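Skiko Lid Task Set
Giraldo bench range / manipulation research

Skiko is a test set for groups studying how well a learned policy handles small lidded containers. You get the container, a recording template for your own demonstrations, the scoring sheet and 300 of our demonstrations. Arm, gripper and tables are not supplied.

The object is pale and so is our bench. We kept it that way after early trials, as low contrast between lid and table is where the vision side tends to fail first. 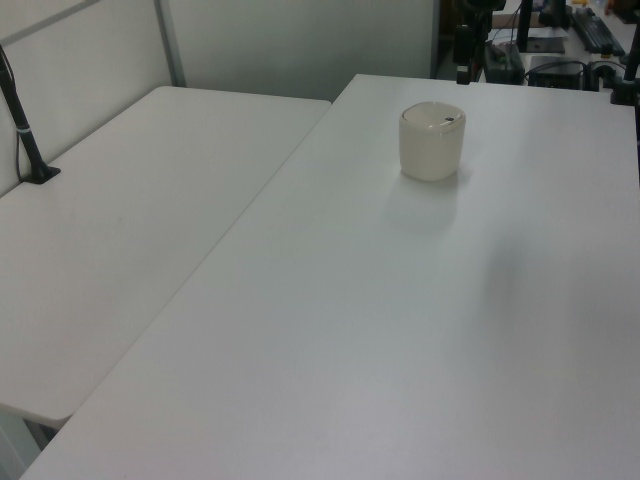 Start positions are drawn from a list of 30, printed on the sheet. Clear the work surface before each run and do not mark the table with tape. If you use a second table, leave it where it is for the whole series – moving it halfway through spoils the comparison.

Results so far: Duyên Phùng and Dilwyn Wogan ran 2,720 trials with the Skirnesance policy, 2,000 of them from listed positions and the rest from positions chosen by hand. Listed positions scored better. Most failures were logged as lateral error at the lid, with the fingers closing off centre.

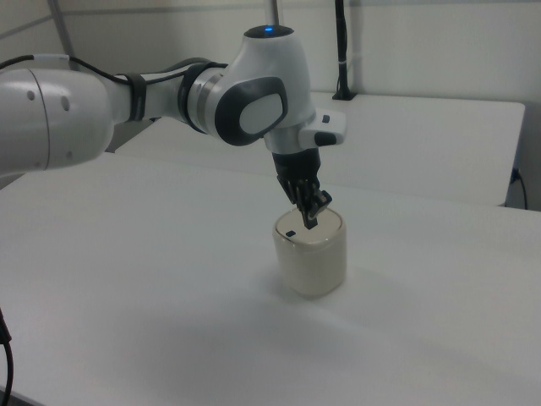

A trial is scored at three points: first contact, grip and lift. Contact without grip counts as a partial and goes in its own column. Please don't merge it with the failures when you send results back.

Replacement lids are sold singly. Orders and scoring questions to Huệ Phí at Lovow. The phone is not staffed on Sunday.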